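Blocs de formes

Les blocs de formes sont de petits solides colorés, prismes ou cylindres, que l'on manipule, trie, aligne ou déplace sur un plateau. On les appelle aussi solides de tri ou, dans les ludothèques, « petites formes ». Simples au premier regard, ils offrent une richesse étonnante : deux couleurs et trois ou quatre silhouettes suffisent pour inventer des dizaines de jeux !

Formes

La plupart des séries reposent sur le prisme droit, c'est-à-dire une figure plane à laquelle on donne de l'épaisseur. Le cercle devient cylindre, l'hexagone devient prisme hexagonal, l'étoile à cinq branches garde ses pointes sur toute la hauteur. La « maison », prisme pentagonal à sommet en pignon, est souvent la préférée des enfants, qui y voient tout de suite un toit. Le cylindre court et le prisme hexagonal forment un couple particulièrement intéressant : de loin, on les confond volontiers, et c'est au toucher, en suivant les arêtes du doigt, que la différence saute aux yeux (si l'on ose dire).

Matériaux et fabrication

Les séries anciennes étaient tournées ou sciées dans le hêtre, puis peintes. L'impression 3D a donné au genre une seconde jeunesse. On reconnaît les pièces imprimées à leur surface mate, légèrement striée, et à leurs bords un peu adoucis. L'atelier Skomus, à Drermont, propose une série jaune, rouge et bleue dessinée par Mogens Kjærgaard, dont presque 2 000 exemplaires ont été distribués dans des écoles et des ludothèques.

Plateau

Le plateau délimite l'espace de jeu. Le bois clair est très apprécié, car les couleurs vives y ressortent magnifiquement. Un veinage marqué peut même servir de repère : dans la variante dite « des rivières », imaginée par Nimal Marikar, les bandes sombres du bois sont des cours d'eau que chaque bloc doit franchir.

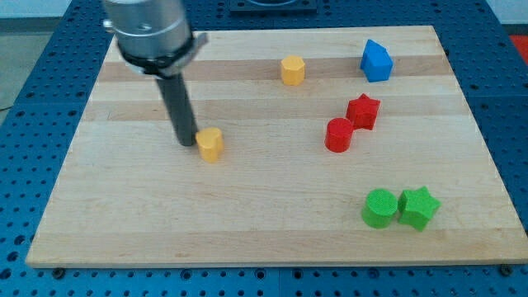 Blocs jaunes, bleu et rouges sur un plateau de bois clair.

Usages

Le tri par couleur précède en général le tri par forme. Viennent ensuite les jeux de position (devant, derrière, à droite de), puis les parcours, où l'on pousse un bloc jusqu'à un autre sans le renverser. La collection Siddiqui, à Clarnberg, conserve 1 617 pièces de toutes époques. Son catalogue, établi par Dinesh Begum, classe les solides d'après leur base et réserve un chapitre entier aux étoiles.

Voir aussi

Prisme (géométrie)
Jeu de construction
Boîte à formes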